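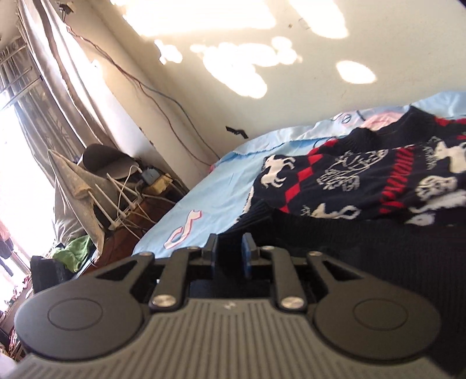
Kofler hand-held gripper with blue finger pads, at a bed with knitwear laid out.

Kofler Hand-Held Gripper, Pair
Sold by Ekness, Dultosville

The Kofler is a two-finger gripper worked by hand, used to record household tasks for robot training. It is sold in pairs with a printed copy of the Trornska handling rules, 2nd edition. Buyers who share recordings with other Trornska sites agree to follow them.

Rules for soft goods
Take hold of the garment with the pads – never with the linkage arms. Keep knits clear of the pins. When two grippers are on one garment, the upper one lifts and the lower one stays put until the fabric hangs between them. Route any cable down the outside of the working area. Stop if yarn catches, and free it by hand with the jaws open.

Work in the room as it is. Do not clear away bedding, curtains or other belongings unless they are a trip hazard. 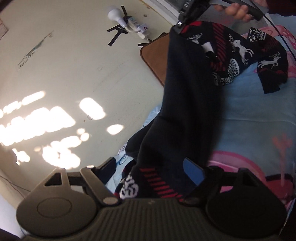

Care and checks
Wipe the pads after every 80 grasps. Check the pins and screws before each session and replace worn pads as a pair. Replacement pads come in packs of 16.

Ordering
Pairs ship from Dultosville every Thursday. Unused grippers can be returned within 14 days. For questions about the rules, write to Rania Hourani; for parts and repairs, Ibsa Gidey.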